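Workshop notes: the Plikance grippers, second build

The pair of hand-held grippers that Abelardo Urrego and Ignacio Domínguez have been putting together at the Graltcombe shared workshop is now at its second version. Members asked for details after the June open evening, so the main points are set out below. Print files and the parts list are on the members' drive under Plikance.

What changed since version one

The body is printed in grey at 3 mm wall thickness. Version one used thinner walls and flexed at the shoulder when the trigger was pulled hard, which moved the marker relative to the camera and spoiled the tracking. The new shell weighs 14 grams more per side. Ignacio considers this acceptable. Abelardo would like to take it back out of the handle.

The V-shaped finger pads are unchanged in outline. They are still black and still a push fit, and they can be swapped without taking the body apart. Ribbed or rubber strips are let into the housing on either side. Both patterns are in the print folder, so builders can choose.

The marker cube sits on top of the side arm. It is white, with the square pattern printed large enough to be read across the main room under the strip lights. Glare was a concern near the whiteboard, and the cube faces were therefore chosen with that in mind. Gloss paper failed on the first day of testing and should not be used.
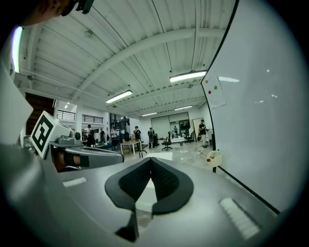
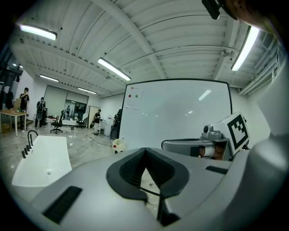

Calibration

Calibration takes 15 minutes for the pair if the printed faces are flat and square. The procedure is:

1. Check each cube for play. Any movement by hand means the mounting screw needs another quarter turn.
2. Run the Montes script with the gripper held still, fingers open.
3. Close the fingers fully, hold, and run it again.
4. Walk the length of the room and back at normal pace, keeping the cube in view of the camera.
5. Compare the two fits. If they disagree, reprint the marker before touching the software.

Most of the bad fits so far came from step 5 being skipped. One came from a marker glued on a quarter turn out, and that cost an evening.

Known faults

The arm cable chafes where it enters the housing. A printed grommet is being tried. The trigger return spring is too stiff for long sessions and a lighter one is on order from Urport, part 17 on the list. The log file still names left and right the wrong way round, and this will be corrected in the next release of the script. Until then, rename by hand.

Next session

The grippers will be on the bench from 3 in the afternoon. Anyone building their own set should bring the printed shell and the screws, as the workshop stock of M3 is low. Questions about the script go to Ignacio, questions about the print to Abelardo.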